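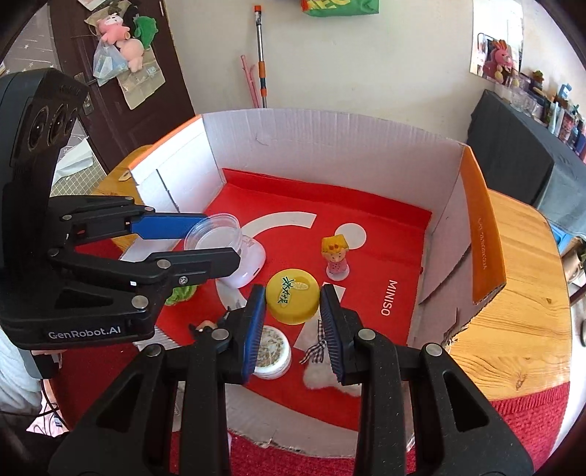
Ticket 345, Skikia customs parcel desk. Status: open. The drug trace scanner in bay 88 has flagged every carton since Sunday, including the blank test carton. Alerts read "opiate, low" each time. We swabbed an open white cardboard box with a red mat marked MINISO and a round yellow lid on it, and got the same alert.

Changed the swab filter — no difference. Ran the Meditz clean cycle twice. Background count still 198, limit is 100.

Ketton support asked for the error log, sent 16:10. Parcels go to hand search until they reply.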